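Transparent objects with the hand-held gripper: does relabeling help?

mareike_b
We trained the grasp policy on 2,646 demos, then again with the 527 clear-shell ones relabeled by hand. Success on the mouse task went up, mostly on the approach.

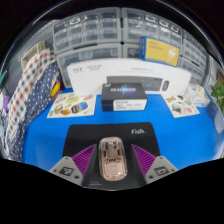 The fingers still close too early on some runs. Same pads, same table for both policies.

denov
How many seeds? With one I wouldn't credit the labels.

mareike_b
Three each.

sharifi_k
I disagree with denov. Early closing sounds like a latency problem, and more seeds won't fix that. Check your timestamps first.

denov
Could be both. Post the logs.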